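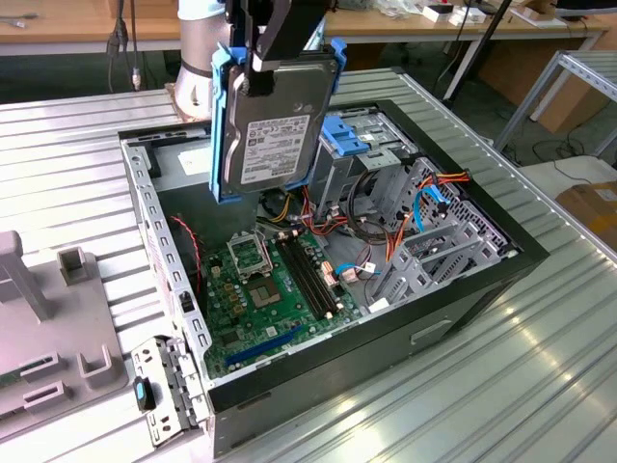
Kelly Catterall had taken old computers apart for a living since 2013, and she didn't expect to be charmed by anyone's open day. She had come because her boss was thinking of buying, and because her boss had asked her to come back with an opinion and no brochures. The brochures were by the door. She took a pencil instead and found a place near the front, where a computer lay on its side with the cover off and the arm had a hard drive hanging over it, still in its bright blue caddy. Kelly knew that kind of caddy. You could work one with your thumb while thinking about lunch.

"Koltau can handle any machine you put in front of it," said the young woman from Molent. Her badge said Lacey Bickerstaff. She had a good clear voice and had plainly been using it since breakfast.

"Any machine?" Kelly said.

"Any machine in the supported range."

"How big is the range?"

Lacey smiled at the whole crowd. "It's growing all the time."

Kelly wrote "growing" on the back of her parking ticket and underlined it. Beside her a tall man in a gray sweater leaned over to look. His badge said Letay Bogale, and under that, Uketti, which was the outfit across the river that bid against Kelly's boss for every school district in the county.

"You should ask about screws," he said quietly.

"You ask about screws."

"I asked last year. They told me screws were on the road map."
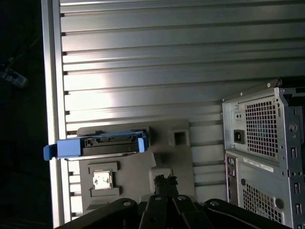
She laughed, though she'd meant to keep a straight face until she was back in the car. Then she put her hand up and asked about screws. Lacey said that was a great question. She said today's session was about drives, and that screws were a very exciting area, and would anyone like to hear how the arm decided where to grip?

A few people would. Kelly listened to some of it. She liked the part about the little camera down by the wrist, and was annoyed at herself for liking it. In her own shop there was a bad corner by the loading door where you had to hold a flashlight in your teeth, and she thought for a second about what she'd give for an eye on the end of her arm. Then she thought about what her boss would give, and what he would stop giving in order to pay for it.

"What does it do when a clip's broken?" she asked. "Or somebody's glued it. People glue things."

"Why would they glue it?" said Lacey.

It was the first thing she'd said all afternoon that sounded like her own. Kelly warmed to her slightly.

"A dentist's office sent us 100 of them once," Kelly said. "Hot glue, all the way around. The nephew did their computers."

"What did you do?"

"Swore, mostly. Then a hair dryer."

Lacey looked over at an older woman by the wall, whose badge hung backward on its cord. The woman came forward. She was Amber Oakley, she said, and she'd written a good deal of the software, and no, it couldn't do glue. It would pull up to a limit and then stop and ask for a person.

"And who's the person?" Kelly said.

"Well. Somebody like you."

"Full time?"

Amber Oakley gave that some thought, with four men from Andreadis waiting behind her to ask about leasing. "I'd want somebody like you full time," she said. "I can't tell you that's how it's being sold."

Lacey announced that coffee was being served. The men from Andreadis closed in. Letay Bogale asked Kelly if her shop was hiring, and she couldn't tell whether he was joking, so she asked him if his was.

She called her boss from the parking lot.

"So?" he said. "Is it any good?"

"It's careful."

"Careful like slow?"

"Careful like it asks for help. You'd still need me."

There was a silence on the line. She could hear the radio in the shop, and somebody dropping something heavy into the steel bin.

"They said I wouldn't," he said.

"Who said?"

"The fellow on the phone. Did you bring a brochure?"

Kelly looked at the parking ticket in her hand, the one word on the back of it with a line underneath. "No," she said, and went around to the driver's side to look for her keys.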